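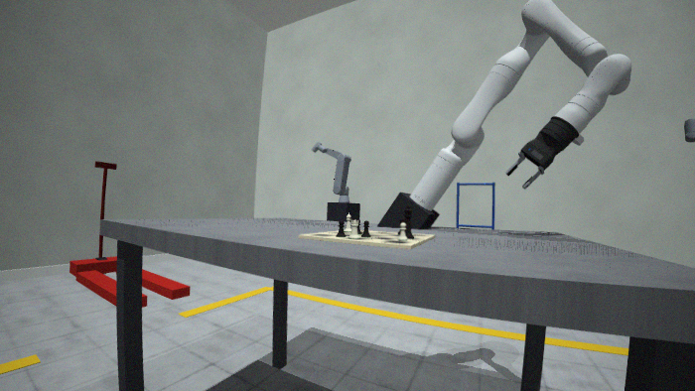
Notebook, portfolio testing
Dec 15, 2025
Print | E-mail
Shares: 8 | Comments: 5

Rebalancing test on the Pálfi balanced portfolio, continued

Continuing from the last entry, where I stopped in the middle of the cash problem. I write down first what was wrong, so that I don't have to search for it again.

The test compares two ways of rebalancing the balanced portfolio. Version A brings all holdings back to their targets at the end of each quarter. Version B does nothing until one asset class has moved five percentage points away from its target, and then it brings all of them back. Everything else must be equal: same starting weights, same fees, same dividends, same trading days. In my last run version B came out better by an amount that looked too good, and the difference was growing in a straight line. A difference which comes from rebalancing should not look like a straight line. It should come in steps, mostly after big market moves.

The reason is found. In version A the dividends were going to the cash account and waiting there until the quarter end, which is correct. In version B they were going straight back into the fund that paid them, on the payment day. So B was always a bit more invested than A, and in a rising market this alone makes it look clever. It was my mistake in the settings file. Heltska has a separate dividend setting for each strategy, and when you copy a strategy the setting is not copied with it, it goes back to "reinvest". I think this is a bad default but it is written in the manual, so I can't complain much.

Both versions now send dividends to cash. Re-run from the start. The straight line is gone.

Price file

Price file from Hemari checked again before the re-run. It has 2719 rows, one for each trading day, and the calendar file has the same count. Last time I compared only the first and the last date and believed it was fine. Now I compared row by row. The dates match everywhere.

Three things I noticed on the way:

- The global share fund has the same price on two neighbouring days in July. I looked at the fund's own price history and it is the same there, so it is a true price and not a filled gap. Left as it is.
- The property fund changed its name in the file but the code stayed. The test reads the code. No action, but the chart labels will show the old name until I change them by hand.
- Prices for the Trirnero bond fund are before distribution and the others are also before distribution. I had a note from the first week saying that Trirnero was after distribution. The note is wrong and I have crossed it out.

I would still like a second source for the bond fund. One source is thin for something that has such a large weight in the portfolio.

Costs

First run had no trading costs. For a first look I find that acceptable, but for comparing a calendar rule with a band rule it is not, as they trade a different number of times. I put in two kinds of cost. One is the fixed brokerage for each order. The other is the buy/sell spread, taken as a percentage of the order value, and different for each fund. For the property fund I used the widest spread on the fund's fee page.

With costs inside, version A loses some ground. It makes many small orders, and in quiet quarters some of these orders are so small that the brokerage eats a silly share of them. I saw a quarter where the test sold a very small piece of the bond fund only to bring it back by a fraction of a percent. No person in this office would place such an order. So there should be a minimum order size, and I must decide if it belongs to version A only or to both. My opinion is both. In version B it will almost never matter, but then nobody can say that the rules were different.

I have not yet put in tax. For the super accounts it may be small, for the ordinary accounts it will change the picture a lot, as each rebalance in a rising market means selling the winner and realising the gain. I am a little afraid that the tax part will take more time than everything before it. Parcel matching (which units are sold first) has to be chosen, and Heltska offers first-in-first-out or highest cost first. I would start with first-in-first-out, only to have a base.

Results so far, with costs, without tax

Version B traded on seven occasions over the entire period. I had expected more. They are grouped: a long time nothing, then two close together, then nothing again. The two close together are interesting. Shares fell, the band was broken, the test bought shares, then shares fell further and the band was broken again. In the end this was good for the result, but a client who sees it on the statement would see us buying into a falling market twice within a short time. It should be explained in the report and not hidden in a table.

The final values of A and B are close. B is ahead after costs, by less than I would need to be confident. If I start the test one month later, B is still ahead but by a smaller amount. If I start it in the month before, A and B end practically the same. So the honest sentence for the report, at the moment, is: the band rule did not do worse than the calendar rule and it needed fewer trades. I don't want to write more than this.

Risk is also similar. The worst fall from peak is slightly deeper in B, and it is clear why. Before the fall, B had let the shares run above target and had not yet touched the band, while A had trimmed them at the quarter end. This is the price for trading less. Some clients will accept it and some not.

Checked by hand: I took one rebalance date of version B and did the full calculation in a spreadsheet. Weights before, weights after, orders, brokerage, spread, cash left. It agrees with Heltska to the cent, except for the cash line, where there was a difference of one day of interest. Heltska pays the interest on the opening balance and I did it on the closing balance. Both can be defended. I keep theirs.

Band width

The question which will surely come from the meeting is why the band is five and not another number. At present I have no better answer than "it is common". So I also ran a band of eight. With it there is hardly any rebalancing, and the portfolio is for long periods not the portfolio that the client has signed for. The growth share sits near the top of the permitted range for most of the second half. Return is higher, of course, in a period where shares went up. I would not show this number without the weights beside it. People will look at the return column only.

A narrower band is not yet run. It would be useful to have it on the other side, for symmetry.

There is one more problem with a band in percentage points. For a big holding like shares, five points is a small relative move. For the property fund, with its small target, the same band is so wide that it can never be reached from below without the holding nearly disappearing. In the test, property did not trigger one single rebalance. It was always carried along when something else triggered. A relative band (a share of the target weight) would treat it more fairly. But then property may trigger often, for amounts which have no meaning for the total. Possibly both conditions together, relative and absolute. I must read how Heltska combines them, if with "and" or with "or". 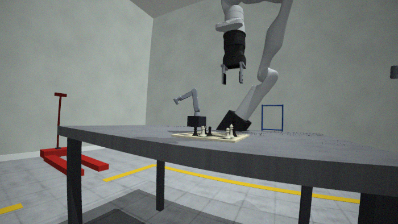

A colleague who read the draft of the above wrote back that the band question is less important than the cash flows. Real accounts get contributions and pay pensions every month, and if new money always goes to the holding which is most below target, then much of the rebalancing happens without any selling. In the test there is no money going in or out, so it makes both rules look busier than they would be in practice. For pension accounts the same is true in the other direction, when the payment is taken from what is above target.

I think the remark is right and I should have thought of it in the beginning. It also helps with the tax, as a purchase with new money realises nothing. The difficulty is what size of cash flow to assume. One fixed monthly amount is simple but it favours the small starting balance. I would rather make three cases: no flow (what I have now), a steady contribution, and a steady withdrawal, the last two as a percentage of the opening balance so that they are comparable. Heltska can take a cash flow file by date. The dates must be trading days, otherwise it moves the flow to the next day without a warning. I tried it with one line and this is how it behaved.

The same reply asked if the quarter-end date in version A is important. Many funds pay their distribution near the quarter end, so the cash is highest exactly when A rebalances, and A gets a small help from this. A run with the rebalance shifted to the middle of the quarter would show if it matters. Easy to do, put on the list.

To do, no fixed order

- Minimum order size for both versions, then run again with costs.
- Cash flow files, contribution and withdrawal.
- Version A with the date moved to mid-quarter.
- Narrower band.
- "And" or "or" in the combined band setting.
- Second price source for the Trirnero fund. Hemari may sell a comparison file, to ask for the price.
- Change the name of the property fund on the charts.
- Tax, first-in-first-out, ordinary accounts only.

Files: the old runs with the wrong dividend setting are moved to the folder "superseded". I did not delete them, but please don't take charts from there. The chart in the draft for the Pálfi meeting is still the old one and has to be replaced before the draft goes anywhere. Settings file is saved together with each new run, under the same name as the run, so the dividend setting can be checked afterwards without opening the program.

Run with the minimum order size was started before I left the desk. Result goes in the next entry.

Last updated: same day, dividend paragraph corrected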